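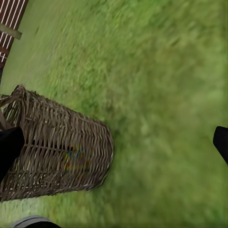 March, workshop notebook, evening

Third full table of Vorkach tonight, five players, and I think we finally found where it drags. It's the auction. Everyone loves the first two rounds of bidding (shouting, fake outrage, Kári Lauritsen standing up to bid on barley, which he did not even need) and then by round four people are just muttering "pass" and looking for the chips. Total running time was 45 minutes after the rules talk. I'd love to lose ten of those.

Things I changed before we sat down: the salt cards went from value 3 to value 2, and the ferry now moves when the last player passes instead of at the end of the round. The ferry change is great, keep it! It makes passing feel like a decision. The salt change did nothing I could see. Tassanee Sombatkul still bought every salt card that came up and still won, with roughly 444 coins' worth of goods on her mat by her own cheerful math, which I did not check.

She thinks the real trouble is that the harbor bonus pays out twice if you hold both Hornesitz cards. I went back to the sheet and she's right, I wrote it that way by accident two versions ago and we've all been playing it ever since. Oops. Fix: bonus pays once, and the second Hornesitz lets you peek at the top of the deck.
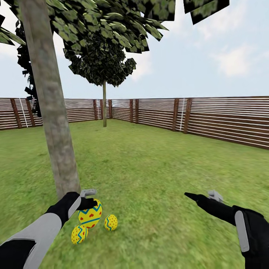
Kári wants to drop the auction completely and use a blind pick, everybody puts a card face down and flips together. I'm not sold. We tried that in the old Vininard prototype and ties ate the whole game, we spent more time on the tiebreaker than on the turn. But I'd be fine with a mix, open bidding for the first half and blind for the second, so the shouting happens early while people still have energy. Will mock it up with the spare tokens.

Small stuff: the blue and purple backs are too close under the lamp. The word "cargo" means two different things on the player aid, change one to "load." Card 17 has a typo again (the same typo, I must have printed the old file).

Next time: new bidding mix, one harbor bonus, salt back to 3 so I'm only testing one money thing. Ask Tassanee to play barley for once and see what happens. Also need more sleeves.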